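Cloltard, a regional organization that advises housing providers and small retailers on equipment, has published the first part of its review of automated help with everyday chores. The project, named Mastemix, began in March. Its lead, Emiliano Zapata, spoke with this publication on Aug 19, 2026.

Mr. Zapata was direct when asked whether a machine can yet tidy a kitchen or restock a shelf without help. "For a narrow task, on a known table, with known objects, yes, much of the time," he said. "For a home, no. I would not advise a member to buy on that basis."

The review concentrates on gathering and sorting small items, a chore common to household drawers and shop counters. 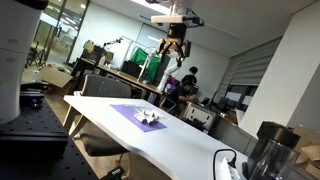 A gripper above the worktable, with small white items grouped on a purple mat.

In the most recent round, one arm was given 551 attempts at moving a single item from a mat to a tray. It completed 391 of them. Mr. Zapata considers the figure respectable but cautions against reading it as a measure of readiness.

"A stock clerk who dropped that many would be retrained," he said. "And the clerk can also answer the door." He added that small items lying against each other remain the hardest case - the fingers must separate one without disturbing the rest. 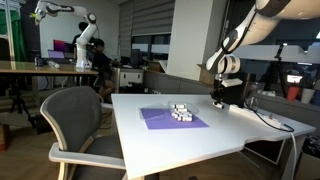
Cost is a further concern. Figueroa, a retailer with a branch in Drostthorpe, asked whether an arm could face shelves overnight. The review's answer was that the branch carries 900 product lines, and that preparing the machine for even 300 would take longer than the trial period allowed.

Mr. Zapata expects folding and wiping to be reviewed next. "Members ask us for a date," he said. "We do not have one to give them."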